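第四章 临时救助：急难时刻的第一道门

学习目标

读完本章，你应当能够说明临时救助与长期性生活补助的区别，看懂一份申请表里每一栏的用意，并能替一个具体家庭推算出它大致会走哪一条办理路线。最后一项最有意思，也最容易出错，我们会花最多的篇幅。

4.1 从一张被退回的申请表说起

格雷韦罗（Grevero）是一座老工业镇，镇上的便民服务厅早上八点半开门。八月里的一天，一位母亲带着材料来到窗口：丈夫在工地摔伤，住院押金已经交了，家里存款见底，大女儿马上要开学。她递上的是一份长期生活补助的申请表，窗口核对了上一年的收入，发现全家人均收入高于当地标准，于是表被退了回来。

按规定，退得没错。可是这个家庭确实过不下去了！问题出在哪里？出在她敲错了门。长期补助看的是一段时间里的收入水平，而她家遇到的是一次突然的打击，收入表上还没来得及显出来。她需要的是本章的主角：临时救助。

请先记住这个家庭，我们后面还会回来找她。学政策最怕只背条文，把条文放到一户人家的厨房和账本里去看，它立刻就活了。

4.2 什么是临时救助

临时救助，是对遭遇突发事件、意外伤害、重大疾病或其他特殊原因，基本生活陷入严重困难，而其他救助制度暂时覆盖不到或者救助之后仍有严重困难的家庭和个人，给予的应急性、过渡性帮助。

这句话很长，值得拆开来读。“应急性”说的是快：钱和物要在困难最尖锐的时候到位。“过渡性”说的是短：它帮人撑过一段路，路的另一头可能是恢复工作，也可能是转入长期补助。至于“其他救助制度暂时覆盖不到”，指的正是格雷韦罗那位母亲的处境。

初学者常把“临时”理解成“随意”，以为窗口工作人员看着可怜就能批。其实临时救助同样有对象范围、有标准、有公示和抽查，只是为了抢时间，把一部分核查放到了发放之后。这种先后次序的安排非常巧妙，4.4节会专门讨论。

4.3 两类对象

一类叫急难型。火灾、交通事故、突发重病，来势猛，拖一天就多一天的难处。另一类叫支出型。这类家庭的收入也许并不低，但医疗、教育等必需的开支太大，一年下来所剩无几，甚至欠债度日。

两类之间的界线没有看上去那么清楚。突发重病当天是急难，连续治疗半年以后，账本上就是典型的支出型了。同一户人家，在不同的月份可能属于不同的类型，因此办理人员要问的第一个问题往往是“现在最急的是哪一笔钱”，然后才是“一年收入多少”。

课堂讨论：格雷韦罗那位母亲的家庭属于哪一类？如果丈夫三个月后仍不能上工，你的答案会不会改变？请写下理由，先别急着翻到后面。

4.4 两条办理路线

一般程序：申请人向户籍地或居住地的基层服务窗口提出申请，提交身份证明、困难情况说明和授权核查书；窗口受理后入户走访，核对收入和财产，提出初审意见并公示；上级部门审核确认，发放救助。

紧急程序：情况危急，不立即帮助就可能造成难以挽回的后果时，窗口可以先行救助，事后再补齐手续。

本章统一采用一套教学用的设定，方便大家演算。设定中的地区叫苏恩伍德（Surnwood），一般程序的办理时限是15个工作日，紧急程序下基层窗口可以先行发放的小额救助金上限为每人200元，一户最多按4人计算。请注意，各地的实际标准并不相同，做实务时一定要查当地最新的文件，千万不要把课本上的数字抄进申请表。

试着算一算：苏恩伍德的一个三口之家房屋失火，当晚无处可住。窗口当场最多可以先发多少？三个人，每人200元，一共是600元。这笔钱解决不了房子，却能解决今晚的住宿、明天的早饭和孩子的换洗衣服。临时救助的分寸感就在这里，我每次讲到这道题都觉得它设计得真好。

再看事后补办。先行救助并不免除核查，窗口仍要在规定期限内补上申请表、走访记录和审批意见。核查中如果发现家庭情况与所述明显不符，应当按规定处理；如果情况属实而困难仍未缓解，则可以转入一般程序继续申请。

4.5 钱、物与转介

临时救助的方式有三种。发放现金最常用，一般直接打入申请人的账户，紧急时也可以发现钞。发放实物适合灾后或者冬季，棉被、粮油、饮用水都在此列。第三种叫转介服务，学生最容易忽略它：窗口判断申请人符合医疗救助、教育资助或者长期补助的条件，就主动协助他去申请；超出政府救助范围的，则介绍给慈善组织或社会工作机构。

不妨想象一位独居老人，摔伤后来申请临时救助。现金可以付掉这次的药费，可是谁来做饭？谁陪他复查？窗口若能当场替他联系社区的助餐点和上门照护，这一次救助的效果会比单纯多给一笔钱好得多。转介单上要写清楚三件事：转给谁、因为什么、由谁跟进。少了最后一项，单子很可能就躺在抽屉里了。 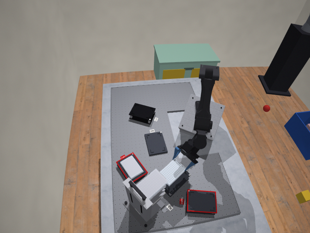
4.6 基层窗口的一天

为了让大家对工作节奏有个印象，下面是斯科斯托（Skosto）街道窗口某一天的工作摘录，文字略有删节。

上午九点，接待一名外来务工人员，钱包和证件遗失，三天没有收入。查询身份信息后，按急难型受理，同时告知补办证件的地点。

十点二十分，电话回访上月受助家庭。患者已出院，尚需康复，家属询问能否再次申请。答复：同一事由一般不重复救助，但可以申请医疗救助，已约好下午来填表。

下午两点，入户走访。申请表上写“无车”，楼下停着一辆登记在其名下的旧货车。申请人解释车已坏，一直没有办理报废。记录情况，请其补交说明，暂不下结论。

下午四点半，整理公示名单。名单只列姓名、救助事由的类别和金额，隐去病情、住址门牌和证件号码。

第三条特别值得琢磨。走访人员看到了与申请表不一致的情况，却没有马上认定对方隐瞒。先记录，再求证，最后判断，这个次序会贯穿全书。第四条也别放过：公示是为了接受监督，但受助人的隐私同样受到保护，两者怎样平衡，我们留到第六章再谈。

4.7 材料清单与常见疏漏

一份完整的一般程序申请，通常包括以下材料：

申请表，由本人或受委托人签字；
共同生活的家庭成员的身份证明；
困难事由的证明，如诊断书、事故认定书、火灾情况说明；
必需支出的票据；
家庭经济状况核查授权书，成年成员都要签字。

最常见的疏漏是最后一项。申请人自己签了，配偶没签，系统核查就无法启动，15个工作日的时限也往往因此重新计算。第二常见的是票据只交了总额，没有区分报销前和报销后。计算支出型困难时，看的是个人实际负担的部分，医保已经报销的不能计入。

演算题：西多连科（Sydorenko）小区一户人家全年医疗费用中，有40%由医保报销。申请表上填写的支出却是全部费用。请说明这张表应当怎样改，并写一段不超过四句话的告知语，让申请人听得懂，也愿意回去补材料。

4.8 本章阅读安排

下一节起，我们按申请、受理、核查、公示、发放的顺序逐一细讲，每一步都配一份空白表格。建议先把表格自己填一遍，用格雷韦罗那位母亲的情况来填，填不下去的地方用铅笔圈出来，再去读正文。第一遍圈得多一点完全没有关系，那些圈正好就是你接下来要读的小标题。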